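Riedl clip-on string dampers for classical guitar and ukulele

Sold by Watamine, stringed instrument parts and repairs

I sell these because customers kept asking for them, and I held out for a long time. My opinion of string accessories in general is low. Most of them fix a problem that a fresh set of strings or a better nut would fix for good. So please read the whole page before you order, and if it talks you out of buying one, that is fine with me.

What it is

A Riedl damper is a small felt pad on a spring clip. It sits on the strings just behind the nut, or down near the bridge if you want a muted, thumpy sound. It comes in two widths. The narrow one fits ukuleles and small-necked guitars. The wide one fits a classical guitar. Neither fits a twelve-string well, whatever the leaflet in the packet tells you.

What the maker claims

The leaflet says the damper "opens up the tone" of any instrument. I don't know what that means and I doubt the person who wrote it knew either. A pad of felt can't open anything. It takes sound away. Placed behind the nut, it stops the short ends of the strings from ringing along when you play, and on some guitars you will hear the difference in a recording. On many others you won't. I tried it on a good cedar-top and on a cheap plywood one from the back wall. On the cedar-top I heard nothing at all. On the plywood one a high whistle on the third string went away, and I was a little annoyed about that.

The leaflet also says the felt is good for 1,000 hours of playing. I have no way to check this and I wonder who sat there and did it. The felt on my bench sample began to groove well before I would have expected, under wound bass strings. Spare felts are in stock and they push in without glue.

Placed near the bridge

This is where the thing earns its keep, if it does. With the pad an inch or so from the saddle you get a short, dry note with very little ring. Players who record bass lines on a nylon-string guitar seem to like it. You can get much the same sound with a folded strip of sponge under the strings, and I have told people so across the counter. The sponge falls out when you tip the guitar. The clip doesn't. 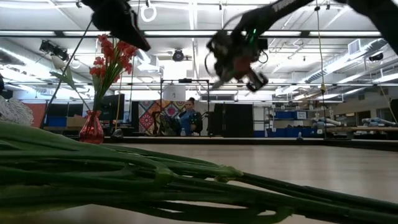
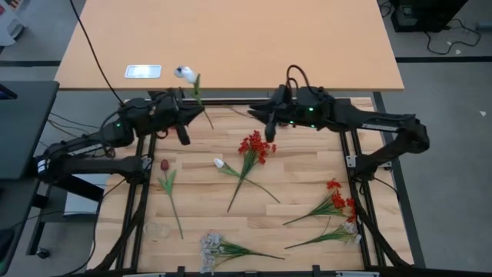
Elspeth Strachan wrote in to say that I am too hard on it: she has kept the wide one on her practice guitar since May so she can play at night without waking the house, and in her view the price is fair for that alone. She also said the clip had left no mark on her neck finish, but that she takes it off when the guitar goes back in its case.

I will give her the night practice. It is quieter. How much quieter depends on how hard you play, and I won't print a figure I haven't measured.

Finish and fit

The clip arms are lined with soft rubber. On a modern hard finish I have seen no trouble. On French polish or old spirit varnish I would not leave any rubber in contact overnight, from this maker or from anyone else. The same warning goes for the Grorken capo and for most wall hangers.

If your neck is wider than 70 mm where the clip goes, it won't close properly. Measure first. I get more returns over this than over everything else put together.

Compared with the Jiltent

The Jiltent damper costs half as much and is made the same way, with a weaker spring. If you only want to quiet the string ends behind the nut, buy the Jiltent. Down by the bridge it creeps toward the soundhole as you play, and you will be pushing it back every few minutes.

Ordering

Narrow and wide are both in stock. Spare felts come in packs of four. You have 30 days to send a damper back, used or unused, so long as the felt has not been cut. I don't do the engraved version. It sounds the same as the plain one and costs more.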